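How to straighten a thick stack of paper by hand

When I started at the print room in Gustton, I thought that paper straightens itself if you hit it hard enough on the table. It does not. My colleague Sânziana Lazăr showed me her way, and I have used it ever since for manuals, exam papers and all long reports.

You need a clean desk with some free space at the front. Dry hands are important. Take off rings if they have sharp parts.

First, divide the pile. I work with 200 sheets at a time, and for thin paper a little less. Last May we had 3,000 sheets to prepare before lunch, and the small piles were still faster than the big ones.

Put both hands under the stack, one near each end, and lift it flat. Do not squeeze yet. Let the sheets sit on your fingers and look at the long side to see which pages stick out.

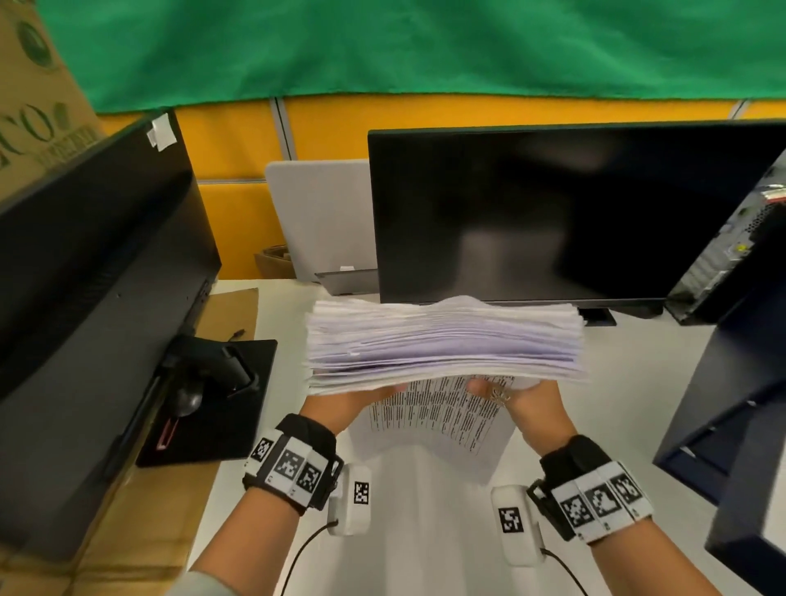 Stack held flat over the desk, edges still uneven. One printed sheet is hanging down underneath.

If a sheet hangs from the bottom like this, put the stack down and take the sheet out completely. Make it flat and put it back in its place. When you try to push it in with your fingers, you will fold a corner — I have done it many times.

Now turn the stack so it stands on its long edge. Hold it softly and let it drop 2 centimetres onto the desk. Repeat a few times, then turn it to the short edge and do the same.

If the pages stick together, bend the stack a little and let the air go in between. Then tap again.

When all sides feel smooth, lay it down and put a heavy book on top for 30 minutes. After this you can punch the holes or send it to binding.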